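Robots in Everyday Work, Week 6 handout
Can a machine do the chores yet?

Please read this before Monday. It covers roughly what I'd say out loud if the room were booked for twice as long, and the lab sheet picks up where it stops. Bring something to write with, because the second half of the session is you making lists of boring jobs, and I mean really boring.

Where we left off

Last week we ended on that question from the back row: if a machine can weld a car body, why can't I buy one that clears my kitchen table? I gave a rushed answer because we were out of time, so let me have another go at it.

A welding arm in a plant does the same thing in the same place all day. The car body arrives in a fixture, the fixture is bolted down, and the arm goes through a path somebody wrote and checked. If the part is a little off, a person upstream gets blamed. Your kitchen table has no fixture. On it there's a mug, half a newspaper, a phone charger that might be yours, and a bowl you may or may not be finished with. Every one of those wants a different grip and a different decision, and the decision is often the harder bit.

So when I say "chore" in this course I mean a job with three features. The objects aren't always in the same spot. Some of them are soft, see-through, tangled or awkward. And somebody has to judge when it's finished. Wiping down a counter is a chore. Stamping lids is a task. You'll see people mix the two words up in the readings (I do it myself when I'm tired), so watch out for it.

What the floor looks like

I want to tell you about Urio, because it's the closest thing I have to a fair test. Urio packs small hardware orders, hinges and hooks and that sort of thing, in a long low building with terrible coffee. I spent two days there watching a packing station they'd set up with an arm from Skatell. The people were lovely and let me stand in the way.

The arm did very well on boxed goods. Box comes down, arm picks box, box goes in carton. It did fine with hinges in stiff plastic sleeves too. Then a run of loose bags of screws came through, and everything slowed to a crawl. A bag of screws changes shape every time you touch it! You pinch one corner and the weight runs off to the other. On my second day I wrote down 970 picks before lunch, and 18 of those needed a person to step in. That sounds great until you're the person, because you can't go and do something else. You're stuck there, waiting for the next one.

I'd like you to hold on to that. The number of failures matters, and so does how they're spread out. Eighteen in a row at the start of the shift would be annoying and then over. Scattered through the whole morning, they tie up a worker completely. When you read a success rate in a paper or a sales sheet, ask what happens to the human in between.

What the home looks like

Homes are worse, and I say that with love for my own. A packing station has good lights, a flat surface and a short list of objects. A home has a drawer that sticks.

The house project I know best is Sundari, which has been trying out tidying jobs in a borrowed apartment: putting cups on a shelf, folding hand towels, plugging in a lamp. I went over in April. Cups were good. Towels were okay if the towel started out flat, and pretty hopeless if it started in a heap (mine always start in a heap). The lamp was the one that stuck with me, because plugging something in is a job most of us do in the dark, half asleep, with one hand behind a couch.

Think about what's in that job. You find the socket. If it has a cover, you lift it, and you keep it lifted. You turn the plug so the prongs line up, you push, and you feel whether it's going in or just grinding against the face. If it isn't going in, you wiggle it. That wiggle is worth an entire lecture, and in fact it gets one in Week 9. Your fingers are doing tiny corrections from feel alone, and your eyes are barely involved by then because your hand is in the way.

Covered sockets are nastier than plain ones. The cover is on a hinge, so it wants to come back down, and now you've got one thing to hold and another thing to push. A person uses two hands or a knuckle. A machine with a single two-fingered hand has to prop the cover somehow, or use the plug itself to nudge it open and slide in underneath. Angles matter too. If one socket faces a bit left and its neighbor faces a bit right, an approach that suits the first will come in crooked on the second. 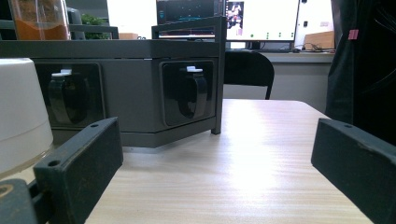 Which part of plugging something in is hardest for a machine?

The last half inch. Getting the plug near the socket is mostly a seeing problem, and cameras are good at that now. Once the prongs touch the face, a tiny error in angle can jam them, and the machine has to sense the push-back and adjust instead of just pressing harder. Pressing harder is how you bend a prong or drag the furniture across the room.

Why seeing isn't enough

A lot of you wrote in your first assignment that better cameras would fix most of this. I get why. The demos are all about seeing, and what a good vision system can name on a cluttered table these days is amazing. But naming a thing and handling it are pretty far apart.

Try this at home tonight. Put on the thickest gloves you own, winter gloves are ideal, and button a shirt. You can see perfectly well. You know exactly what a button is and where it should go. And you'll still be standing there fumbling and muttering. You've lost most of your sense of touch and kept everything else, and that gets you a good way toward how a lot of machines experience the world. Then close your eyes, take the gloves off, and do it again. Easy, right? Please do both, and write down how long each one took you, as we'll compare on Monday.

Two other things eat up time. The first is clutter behind and around the job. People shove things on top of other things, and the machine has to work out which of them it's allowed to bump. The second is glare. Shiny tabletops under a strong light can wash out the very spot where the gripper is headed. At Trasell, where they do small repairs on kitchen appliances, the first thing they changed in their test corner was the lamp over the bench. No new software at all. They told me it helped more than a month of tuning had, and I believe them, though they didn't keep numbers, so you can't cite it in your essay.

So, can they or can't they?

My own answer, which you're welcome to argue with: machines can do pieces of chores now, and some of the pieces are big. Moving a cup from a known counter to a known shelf, yes. Vacuuming a floor that someone has picked up first, yes, for years. Loading a dishwasher with the plates you chose for the demo, usually. A whole chore from start to finish, in a home the machine has never been in, with no one hovering nearby – I haven't seen it done in a way I'd trust while I was out buying groceries.

Shop floors are further along. They can change the job to suit the machine, and homes mostly can't, or won't. Urio ended up asking their supplier for stiffer bags. That's a perfectly good fix! It's also one you can't apply to laundry. Keep an eye out in the readings for places where the success came from changing the surroundings, and mark them in the margin. You'll find more than you expect.

I'd also be careful with the word "yet" in the title of this handout. It makes it sound like there's one finish line. Some chores will probably go quickly once hands get better at feeling things. Others need judgment about people, like whether that pile of paper is trash or someone's homework, and better fingers won't help much with that.

For the lab

Pick one chore you do every week. Write out the steps as small as you can stand. Most people stop at "put the plug in," so go smaller: reach, touch, lift, hold, turn, push, feel, let go. Next to every step, put an S if you mainly use sight, a T if you mainly use touch, and a J if you need to judge something. If you're torn, use two letters.

Then circle the step you think a machine would get stuck on, and write a few lines on whether you could get around it by changing the room, the object or the machine. Be practical. "Buy a new house" has been tried and I didn't give it many points.

Work in pairs if you like, but pick different chores. Swap lists when you're done and try to follow your partner's steps exactly as written, without filling in anything that's missing. It gets silly fast, and you'll spot the gaps right away.

Words to know for next time

Fixture: whatever holds a part in the same place each time.
Compliance: how much a hand or arm gives when something pushes back on it.
Grasp: the way a hand holds a thing, including where the fingers go and how hard they squeeze.
Intervention: any time a person steps in. Count the small ones too.

Reading for Week 7 is the short piece on folding cloth, plus the first half of the one on drawers and doors. Skip the math in the second one unless you enjoy it. Lab lists are due at the start of class, on paper, with your name on them this time please.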